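Fri 17 October
By the Thursday columnist, standing in

The blanket arrived in May, with the spare keys, and it was understood from the start that it would be going back.

My sister had lent it to me. She had driven over from Fostley with a boot full of things I would need in my first flat, and the blanket was on top, folded into a square so exact that I was afraid to put my tea near it. Dark blue, with lighter lines crossing all over it and white emblems in the gaps. She said it was a good blanket. She said it twice, and then she looked at my floor, and then at me, and said it had always been kept very nice.

I promised to keep it very nice.

By October I had done several things with it that I wouldn't have wanted to describe over the phone. I had sat on it at the bus station in Grivulville when the benches were being painted. I had hung it over the window for most of July. It had been a tablecloth, once, for a dinner at which there was no table. But it had come through all this looking much the same, and when she rang to say she would like it back on Sunday, if I had finished with it, I said of course, and that it was practically folded already.

It was on the bed. It had been on the bed for 11 weeks.

I am not a folder. My mother folds, my sister folds, and there was an aunt in Rangel who could fold a fitted sheet in the dark, and did, at Christmas, for an audience. The gift came down the female line as far as my sister and then sat down for a rest. I roll things. I have a cupboard of rolled things, and when I open it they come out to meet me.

All the same, how hard could it be? I cleared a space and put down the straw mat, which I had bought for the beach and used for everything else, and I spread the blanket over it.

The first thing I learned was that the blanket was not a rectangle. It had been one in May. I brought the left corner to the right corner and found a third corner between them, with a fourth nowhere at all. I walked round to the other side and the fourth corner was there, looking as if it had been waiting for me to apologise. I pulled it. The mat came too.

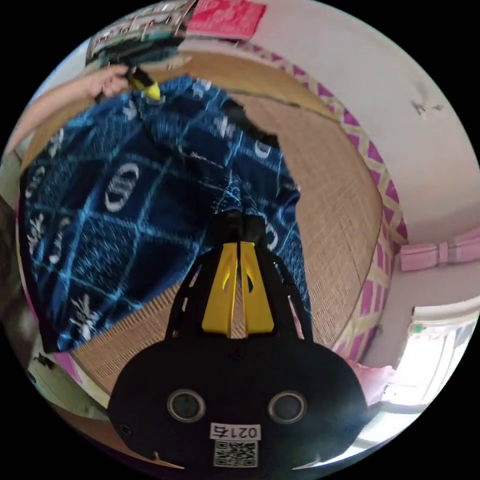 You would think that a pattern would help. A blanket with a grid on it ought to be a blanket with instructions. You follow a line, you fold along the line, and the next line is waiting for you. I chose one that looked sensible and followed it on my hands and knees, smoothing as I went, and it took me with great confidence to a place that was neither the middle nor the edge. I had been going diagonally. I had made a sort of kite.

I sat back on the mat and ate a biscuit – over my hand, I would like that noted – and considered the kite.

There was the question of money. For almost an hour I had been thinking about money. Joltwood, the big shop by the roundabout, sold blankets in plastic cases with zips, already folded by somebody with a certificate, and I wondered how different a blue blanket could really be from another blue blanket. I knew the answer. My sister once noticed that I had replaced a teaspoon. She picked it up, weighed it in her hand and put it down again, and has never mentioned it, and I think of it most weeks.

So I started again. I shook the blanket out, which moved a lamp, and I laid it flat and went round the edges tugging until all the corners were present. Then I did what she does. I tried to remember her hands. She takes two corners and walks them to the other two, quite slowly, with her chin on the middle. I had always thought the chin was for show. The chin does most of the work.

In half, then. In half again. There was a lump in it, and I unfolded everything and found a sock, and put the sock on, as its partner had been missing it, and folded once more. This time it went down into an oblong. A fair person might have called it a square. I pressed it with both palms, and then I knelt on it, and then I put it under four cookery books and a box of tiles and went to bed cold.

She came on Sunday at three. I had it ready on the chair by the door, where it could be seen at once. She said hello, and what had happened to the lamp, and she picked up the blanket, took it by two corners and let the whole thing drop open.

"Let's just do this properly," she said.

She held out the other end to me. We walked towards each other and apart and towards each other again, and I gave her my corners each time, and each time she took them from me as if I had been carrying something hot. It was done before I could ask her how. Then she looked past me at the bed, which had nothing on it now but a sheet and a rolled-up coat.

"Is that all you've got?" she said.

I said I had been meaning to go to Joltwood.

She stood there a while with the blanket against her chest, and then she put it on the end of the bed and told me she would need it back in May.

3 comments

The chin is for the middle, yes, but you want it tucked and you want your elbows out. I thought everyone knew this.

My brother has had my good casserole dish since he moved to Rangel. I'm sending him this and saying nothing.

What happened to the lamp?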